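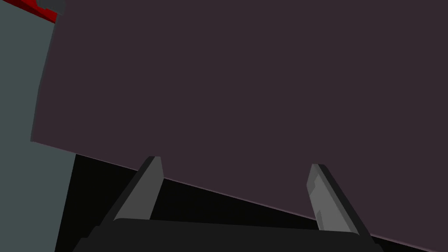 Firker-Sim: occluded wrist view subset

Data card and known fault notice

Status: usable with restrictions. Read "The fault" before training on this set.

Summary

Simulated wrist-camera episodes from the Casado cell model, rendered in Flukance. The set holds 373 episodes of a two-finger gripper approaching large flat-sided objects at close range. In many of the images one broad face fills most of the view, as in the one at the top, where a dark plum-brown surface runs out past the right-hand side and the fingertips reach its lower edge. The set was built to train a stop signal for close approach. It is now kept mainly as a record of a labelling fault and for testing detectors against it.

Contents

episodes/ one folder per episode, wrist view and joint states
labels/ contact flag and clearance value, original
labels_r2/ contact flag and clearance value, recomputed
splits/ train and test lists
CHANGES plain text, newest entry first

Each episode has 300 steps. Joint states are stored at every step. Clearance is in millimetres and is measured from the nearest point on either finger to the nearest surface of any object that is not part of the arm.

Rendering

Flat colours, no texture on the objects, no added noise. Shadows are hard and go to full black in places. The black wedge below the panel in the sample is typical, and it can't be told from the picture alone whether such a region is a gap or an underside. Models trained on colour only tend to treat these regions as free space. Do not use the wrist view as the only source for a free-space estimate.

The fault

The original contact flag was computed from the collision mesh of the fingers. The mesh supplied with the Dallness gripper model was 30 mm shorter than the visual mesh. The renderer used the visual mesh and the physics used the short one. As a result:

 – the fingertips could pass into an object with no contact force reported
 – the contact flag stayed at 0 for steps where the visual mesh was already touching
 – clearance was too large on straight approaches, by the full length of the error

The sample shows why this was missed on review. Both fingertips lie at the edge of the panel, with the plum-brown surface directly above them. From this view, fingers touching the edge and fingers stopped just beneath it look much the same. Reviewers passed such images as correct in both cases.

How it was found

A stop policy trained on the original labels was moved to the test cell in March. On its first slow approach to a foam block it did not stop before contact. The force limit on the arm tripped and the cell went into a protective stop. There was no injury and no damage to the gripper. The joint log was replayed in simulation, and the replay reported clearance at the moment of the trip. Comparing the two meshes gave the cause.

What was changed

The collision mesh was rebuilt from the visual mesh. All episodes were replayed from the stored joint states and the labels were written again to labels_r2. Images were not rendered again, as the visual mesh was correct. The original labels are kept so that the fault can be reproduced.

Remaining problems

Replay does not correct the motion. Where the fingers passed into an object in the original run, they still do so in the images. These steps carry the value overlap = 1 in labels_r2 and should be left out of training. Objects held or pushed by the fingers may also drift from their stored positions during replay.

Use

Use labels_r2 for all new work. Do not mix the two label folders in one run. The loader falls back to labels/ if no path is given, so set the path by hand:

python load.py --labels labels_r2 --drop-overlap --max-episodes 800

A limit larger than the set loads every episode.

Not suitable for

Setting speed or force limits on a real arm. Evidence in a risk assessment. Any stop function that people depend on for protection – that must be a rated device, separate from the learned policy.

Last changed 1st August: overlap flag added to the test split.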